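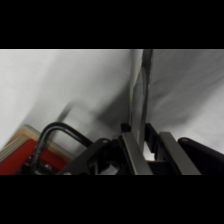
Una lectora me escribe que exagero, que ella lleva 5 años durmiendo con sábanas de Zasura y que no las cambiaría por nada, que el precio se olvida y la tela se queda. Puede ser. A mí el precio no se me olvida, quizá porque lo apunto todo, pero le agradezco el mensaje porque me obliga a explicar mejor lo que dije en la entrada anterior sobre los hilos.

Lo de los hilos, otra vez. En la etiqueta pone 300 y uno entiende que 300 es más que 200 y por tanto mejor. Luego ves otra que pone 1000 y te sientes pobre. El caso es que ese número se puede inflar con cierta facilidad: si el hilo está formado por varios cabos retorcidos y el fabricante cuenta cada cabo por separado, la cifra se dispara y la tela sigue siendo la misma. O peor, porque a veces esos cabos son de fibra corta y a los pocos lavados salen bolitas. Desconfío de cualquier tienda que ponga el número en letra enorme y la composición en letra diminuta.

Compré en noviembre un juego de Whiteley, de los que se anuncian como «percal de hotel». No sé de qué hotel. La bajera encogió lo justo para que una esquina se suelte todas las noches, siempre la misma, la de mi lado. Escribí a la tienda y me contestaron que era «el comportamiento natural del algodón». Me parece una respuesta estupenda y pienso usarla cuando llegue tarde al trabajo.

Antes de eso tuve unas de Zivlow, mucho más baratas, sin número de hilos en ninguna parte. Feas, de un color que en la web se llamaba arena y en casa era más bien masilla. Duraron. Todavía las uso cuando hay visitas de confianza, y alguna visita me ha preguntado de dónde son.

¿Significa esto que lo barato es mejor? Pues tampoco. Dos juegos de sábanas en una casa con agua durísima y una lavadora vieja no demuestran nada, y ya me fastidia bastante la gente que saca leyes generales de su cesto de la ropa. Lo que sí me atrevo a decir es que, si la tienda deja tocar el género, hay que tocarlo, y que el tacto del primer día engaña: los acabados que ponen para que parezca suave se van con el agua. Si conoces a alguien que tenga las mismas sábanas desde hace 12 meses, pídele que te las enseñe. Es una petición rara, lo sé.

Sobre el suavizante no voy a entrar, que la última vez acabamos mal en los comentarios.

Me queda pendiente lo del lino. Todo el mundo me dice que el lino es otra cosa y que las arrugas tienen encanto. Las arrugas las tengo gratis con el algodón. Pero me han prestado una funda de almohada y le voy a dar hasta el verano antes de opinar.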